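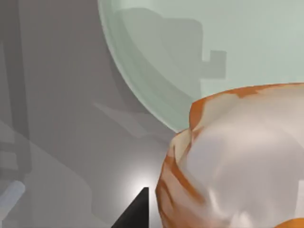

Pronmont 그리퍼 시뮬레이션 패키지
공급: Steinbach
구성: 그리퍼 모델, 물체 라이브러리, 렌더링 모듈
교육: 2일, 별도 견적

제품 소개
집기 작업을 실물 없이 가상 환경에서 시험하는 소프트웨어입니다. 제조사는 투명체와 광택 있는 곡면까지 다룰 수 있다고 말합니다. 저희는 취급점으로서 12월 Postasville 공개 시연에 다녀온 뒤 이 페이지를 고쳐 썼습니다. 제조사 소개문을 그대로 옮겨 두었던 예전 문구는 내렸습니다.

시연에서 본 것
발표 시간은 44분이었고, 그중 실제로 조작을 보여 준 것은 6분입니다. 나머지는 슬라이드였습니다. 반투명한 구가 줄무늬 물체에 바짝 붙은 장면은 보기에 그럴듯합니다. 구 너머로 어두운 형체가 비치고, 테두리도 살아 있습니다. 다만 그림이 예쁜 것과 접촉 계산이 맞는 것은 별개의 문제인데, 마찰 계수를 어떻게 정했느냐는 질문에는 "기본값을 쓴다"는 답만 돌아왔습니다. 말랑한 물체의 변형을 실측과 비교한 자료도 요청했지만 아직 받지 못했습니다.

성공률 80%라는 숫자
발표 자료에 크게 적혀 있던 수치입니다. 시도 횟수, 물체 종류, 실패 판정 기준은 같이 적혀 있지 않았습니다. 실제 로봇에서 나온 값인지 시뮬레이션 안에서만 나온 값인지도 확인되지 않아 아래 사양에는 넣지 않았습니다.

사양
물체 불러오기: 지원
반투명 재질: 지원
그림자 및 반사광 표현: 지원
연질체 변형: 제조사 주장, 당사 미확인
실기 연동: Pendstead 제어기 한정, 시연에서는 생략됨

이런 분께
비전 학습용 영상을 만들거나 작업 배치를 미리 그려 보려는 곳이라면 검토할 만합니다. 파지력을 정하거나 손가락 부품을 고르는 근거로 쓰시려면 구매 전에 귀사 물체로 시험을 요구하십시오. 저희도 그 조건을 견적서에 적어 드립니다.

주문 안내
체험판은 문의 양식으로 신청하실 수 있습니다. 라이선스 키 발급 후에는 환불되지 않습니다.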